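Progress report to the funder, second period
Eretport Repair and Refill Program
Prepared by the program coordinator

You asked for a plain account of where the money has gone and whether the program is doing what the application said it would. I wasn't the author of the application and I have never been fully persuaded by it, so please read what follows with that in mind. Some of it is going well. A fair bit of it I can't tell you either way, and I'd sooner say so than send you another page of smiling quotes.

## What was promised

The application said that a refill counter for cleaning products and toiletries, run alongside the existing repair bench at Eretport, would cut the number of single-use bottles going to landfill from the town and the outlying streets at Prarura. It promised two sites, a loan stock of containers, a set of school visits and a "measurable shift in household habits". The last of these has no measure attached to it anywhere in the document. I have looked.

## What has been done

Both counters are open. Eretport opened on time. Prarura opened late because the hall's plumbing had to be brought up to standard before we could put a sink in, and the first quote left out the drainage altogether. The second quote included it and was accepted.

To the end of the period we recorded 3316 refills across the 2 sites. That figure comes from the till and I trust it as far as it goes. It counts transactions, so a person topping up a hand soap and a person filling a five-litre drum of laundry liquid each show up as one. The monthly summary sent to you in March described the figure as "bottles saved". It should not have, and I've asked for the wording to be dropped.

The loan stock was set at 500 containers. They were bought in a single order from Gunatik, against my advice, on the argument that the unit price was better. It was better. We are now storing several cartons of a size that hardly anyone asks for, and the pump tops were a separate line that was missed and had to be ordered afterward. 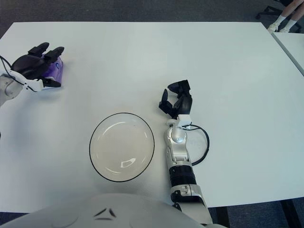 Container returns are the weakest part of the program and I don't think the application understood the problem. It assumed people would borrow a bottle, bring it back, and borrow another. Mostly they borrow one and keep it, which may be a fine result for the bottle but is no good for a loan scheme. Meanwhile the things that do come in over the counter are frequently not ours. Small, boxy, glossy containers like the purple one held over the white table are the sort I'd want a clear rule for before anyone pours anything into them. At present each site decides for itself. Eretport takes nearly anything clean with a lid, and Prarura turns away whatever doesn't have a neck wide enough for the funnel. Customers who use both counters have noticed, and complained.

The written rule is in draft. It will cover neck width, lids, previous contents and labelling, and it will be the same at both sites.

## School visits

These are the part everyone likes to talk about. The children are keen, the teachers are grateful for an hour that someone else has planned, and the thank-you cards are lovely. I have no evidence that a single household changed what it buys as a result. We handed out vouchers for a first refill to take home, and very few have been redeemed. It's possible they are on fridges. It's also possible they went through the wash in a school jumper.

I would like to stop describing the visits as behaviour change and call them what they are, a decent bit of community education. If you'd prefer not to fund that, it would be better to know now.

## Product supply

The Lui range was chosen in the first round because the samples performed well and the supplier would take back empty drums. The dish liquid is popular. The laundry liquid is not, and several regulars have told us it leaves their whites grey. I washed a load of tea towels with it at home and could not see any difference, but they're old tea towels.

Drum collection has been patchy. Empties at Prarura sat beside the back door for weeks and the hall management was right to be cross. If the drums end up in landfill then a good part of the argument for the program goes with them, so I have asked the supplier to put a collection schedule in writing. As of this report I'm still waiting on it.

## Money

Spending is under budget overall, mainly because Prarura opened late and its wages started late as well. I wouldn't call that a saving. The plumbing line is overspent and will stay that way. We propose to cover it from the wages underspend, and need your written agreement to move it across.

The marketing line is barely touched. The plan called for a second run of letterbox flyers, and I've held it back until someone can show me that the first run brought anyone in.

## What we are asking for

- Agreement to move the wages underspend to cover plumbing.
- Permission to return or sell the surplus containers and put the proceeds toward pump tops.
- A change to the reporting template, so that we report litres dispensed as well as transactions. The scales at both counters can already record it.
- A decision on whether the school visits continue under this grant.

The third one matters most to me. Without litres, the next report will have a bigger number in it than this one and will tell you no more — and I'd find it hard to put my name to that a second time.

The litre records can start at both counters in the week we hear from you. Staff have had the training, and the sheets are printed.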